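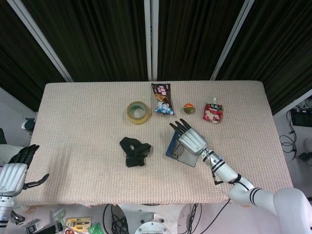 플렉비(Flekby) 와플 조직 테이블보를 소개합니다. 저는 식탁보를 꽤 오래 만져 온 사람인데도 이 천을 처음 펼쳤을 때는 한참 손바닥으로 쓸어 보고 있었어요. 매끈한 면보와 달리 표면에 잔잔한 요철이 있어서 손끝이 심심하지 않거든요! 연한 분홍빛이 도는 베이지 니트에 고운 와플 무늬, 이런 조합은 검은빛 도는 짙은 초록 커튼 앞에 두면 색이 훨씬 따뜻해 보입니다. 과자 봉지나 주황과 초록이 섞인 작은 공처럼 색이 센 물건을 올려도 천이 뒤로 얌전히 물러나 주고요. 플렉비는 바로 이런 계열의 색과 조직을 좋아하는 분들을 위해 준비한 라인입니다.

소재와 조직
플렉비는 면 니트 원단입니다. 직조 와플은 칸이 깊고 뻣뻣한 편인데 니트 와플은 칸이 얕고 천이 부드럽게 흘러내려요. 모서리에서 주름이 뾰족하게 서지 않고 둥글게 떨어지는 것도 니트 쪽의 매력입니다. 무게는 제곱미터당 265그램. 여름에 쓰기에 답답하지 않고, 창문을 열어 놓아도 가볍게 펄럭거리지 않는 정도예요. 원단은 카스프작(Kasprzak) 편직 공장에서 짜고, 재단과 봉제는 자모소프(Jamorthorpe) 작업실에서 합니다.

무늬는 아파레시다 트린다지(Aparecida Trindade)가 잡았습니다. 처음 시안은 칸이 지금의 두 배쯤 컸는데, 찻잔 받침을 올리면 칸의 줄과 받침의 둥근 선이 서로 싸우는 느낌이 났어요. 칸을 줄이고 나니 멀리서는 거의 민무늬, 가까이서는 결이 보이는 천이 되었습니다. 저는 이 변화가 정말 마음에 들어요.

색상
분홍 베이지, 귀리색, 안개 회색, 말린 쑥색, 벽돌색, 먹색까지 여섯 가지입니다. 분홍 베이지는 아침 햇빛에서는 살구색에 가깝고 저녁 전구 아래에서는 거의 베이지로 보여요. 모니터로 색을 고르기 어려우시면 손바닥만 한 견본 조각을 먼저 받아 보세요. 벽돌색은 첫 세탁 때 물이 조금 빠질 수 있으니 흰 빨래와는 따로 돌려 주시고요.

크기
정사각 2인용, 직사각 4인용, 직사각 6인용이 있습니다. 식탁 상판의 가로세로를 재고 양쪽으로 20센티미터씩 더한 크기를 고르시면 보기 좋게 늘어집니다. 바닥 가까이까지 길게 내리고 싶은 분은 맞춤 재단을 선택해 주세요. 둥근 식탁에 정사각을 비스듬히 덮는 것도 예쁩니다(네 귀퉁이가 꽃잎처럼 떨어져요). 니트라서 가로 방향으로 약간 늘어나는데, 덮을 때 힘주어 당기지 말고 가운데부터 바깥으로 살살 펴 주시면 됩니다.

세탁과 보관
찬물, 약한 코스, 세탁망 사용. 섬유유연제는 넣지 않는 쪽을 권합니다. 첫 세탁에서 길이가 조금 줄어드는 것까지 재단 치수에 넣어 두었어요. 건조기는 낮은 온도로 짧게 돌리고 살짝 축축할 때 꺼내 평평하게 말려 주세요. 다림질은 거의 필요 없습니다. 꼭 다리고 싶다면 뒷면에서 스팀만 쐬어 주세요. 꾹 누르면 와플 칸이 납작해지는데, 그럴 때는 물을 뿌려 한 번 털어 말리면 꽤 돌아옵니다.

커피를 흘렸다면 문지르지 말고 마른 천으로 눌러서 빼낸 다음 미지근한 물로 헹구세요. 카레는 시간이 걸립니다. 저도 한 장은 햇볕에 사흘 널어 두고서야 자국이 흐려졌어요.

함께 쓰면 좋은 것
그라키어(Grarkier) 펠트 밑깔개를 아래에 한 장 깔면 유리 상판에서도 천이 덜 미끄러지고 그릇 내려놓는 소리도 조용해집니다. 같은 원단으로 만든 냅킨은 네 장 묶음이에요. 천과 같은 색으로 맞춰도 좋지만 분홍 베이지에 말린 쑥색 냅킨, 이 조합은 꼭 한번 해 보셨으면 합니다!

써 본 이야기
사비타 시소디아(Savita Sisodia) 님은 안개 회색 6인용을 쓰고 계십니다. "아이들 숙제도 하고 만두도 빚는 식탁이라 거의 매주 빨아요. 처음보다 부드러워졌고 가장자리도 아직 반듯합니다. 다만 고양이가 있는 집이라면 발톱은 조심하세요. 올이 하나 나와서 코바늘로 뒤쪽에 넣어 줬어요."

올이 나왔을 때는 시소디아 님처럼 뒤로 넣어 주시면 됩니다. 가위로 자르면 코가 풀려요. 품번은 909번이고, 먹색 직사각 6인용은 12월에 다시 들어옵니다.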